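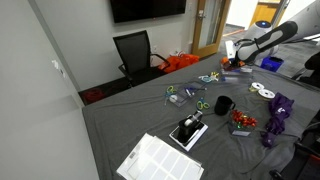
Senero活动室的包装桌,灰色桌布上放着剪刀和装有文具的透明盒。

Clurkdale包装桌本周六开放,自带礼物可免费使用丝带和礼品花

Clurkdale的Senero活动室将在本周六开设礼品包装桌,居民可以带上已经买好或做好的礼物,在现场自己动手包装。丝带、礼品花、薄纸、胶带和剪刀由活动室提供,不收费。开放时间从上午持续到下午4点,最后一批使用者需在结束前半小时入场。

这张包装桌去年十二月第一次摆出来,当时只开了一个下午,共包好162件礼物。由于不少人到场后排不上位置,今年改为全天开放,并把时间分成若干时段,每个时段接待22人。预约名单放在活动室门口的登记本上,也可以打电话报名。截至发稿时,上午的时段已经约满,下午仍有空位。没有预约的人可以在门口等候,有人未到就依次补上。

今年的材料大部分来自Dadelano文具店。该店位于Shehu街,与活动室隔着一个路口,秋天清理仓库时把一批丝带和薄纸交给了活动室。丝带以白色和浅蓝色为多,另有带花纹的红色丝带。活动室另外购买了胶带和礼品花,并添置了几把剪刀。去年使用者反映最多的问题是剪刀不够,有人拿着量好的丝带站在桌边等,后面的人也只能跟着等。

丝带今年增加到超过2000米。按活动室的估算,一件鞋盒大小的礼物,十字捆扎后再打一个蝴蝶结,大约用掉两米多;如果只在一个方向绕一圈,再贴上现成的礼品花,用量会少一半以上。活动室没有规定每人能用多少丝带,只要求先量后剪,剪下来的短段不要扔掉,放回盒里给小件礼物用。

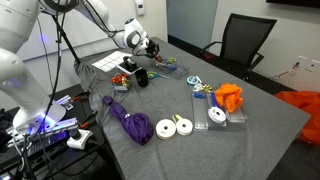
Zaid Zein
本地新闻记者

包装材料集中放在一张铺灰色桌布的长桌上。丝带卷、礼品花、胶带座和剪刀都摆在桌面,另有一些装在透明盒子里,使用者隔着盒子就能看见里面的东西。橙色薄纸用来垫盒子或者包易碎的小物件。

活动室请大家自带包装盒。现场没有纸箱,也不提供大张包装纸。去年有人带来自行车头盔和一盏台灯,都没有盒子,最后只能用薄纸裹好,再用丝带扎住开口。今年的通知里因此加了一句:形状不规则的礼物请先装盒或装袋,再带到现场。大件物品,例如婴儿车和折叠椅,桌面放不下,不在接待范围内。

食品可以包装,但必须是密封的。自制饼干和糖果请先装进带盖的罐子或铁盒。蛋糕、需要冷藏的食物和盛满液体的敞口容器不能上桌。

每人每次可包三件礼物。超过三件的,可以在包完后重新排队。这条规定去年没有,当时一户人家带来整整一袋亲戚的礼物,占用桌子将近一个小时。今年这户人家已经预约了下午的两个时段,并且按新规定分开登记。

儿童可以参加,但需有成年人陪同,使用剪刀时成年人应坐在旁边。桌上的剪刀不分左右手,惯用左手的人如果有自己习惯的剪刀,可以带来,请在手柄上贴上名字,以免与公用的混在一起。

下午两点起,现场有一段打结演示,时间不长,内容是双层蝴蝶结和斜角捆扎。双层蝴蝶结需要较宽的丝带,窄丝带容易塌;斜角捆扎适合扁平的盒子,例如书和衬衫。演示期间包装照常进行,不需要另外报名,想看的人站到桌子的一侧即可。

使用者还可以在现场写礼物标签。活动室备有卡片和蓝色圆珠笔,但建议在家里先把收件人的名字列好。去年收摊后,桌边留下了一件包好的礼物,没有标签,也没有人来认领,至今仍放在办公室的柜子里。失主可以在开放时间前来说明盒内的物品,核对无误后领回。
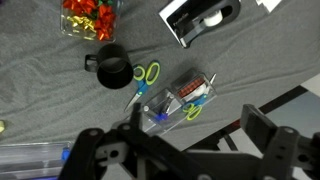 礼品花、胶带座、黑色杯子和剪刀,分格的透明收纳盒里也放着丝带。

关于材料的再利用,活动室今年也接受居民捐出用过的丝带和礼品花。丝带长度需在半米以上,没有胶痕,颜色不限。礼品花背面的粘胶如果已经失效,可以用双面胶重新固定,所以也在接收之列。压扁的、掉色的和沾有食物的不收。捐赠物品请装袋交到门口,不要直接放到包装桌上。

用过的包装纸暂时不收。据活动室解释,旧包装纸尺寸不一,折痕多,去年试收过一袋,整理的时间比使用的时间还长。闪粉纸和带塑料膜的纸也不能与普通废纸一起回收,请各家自行处理。

活动室位于Senero楼的一层,轮椅可以从侧门进入。楼前停车位有限,周六上午Shehu街另有集市,车辆绕行时间较长,建议步行或乘公交前往。带较多礼物的人可以在侧门短暂停车卸下物品,停留不超过十分钟。

下午4点后,剩余的丝带和礼品花会清点装盒,留到下一次使用。如果预约的人数继续增加,活动室考虑在下周找一个晚上加开一场,时间定下来后会贴在门口的布告栏上。Dadelano文具店表示,周六当天店里照常营业,需要盒子和大张包装纸的人可以先到店里购买。

预约时请说明人数、礼物件数和希望的时段。已经预约但不能到场的,请提前一天打电话取消,名额将让给等候的人。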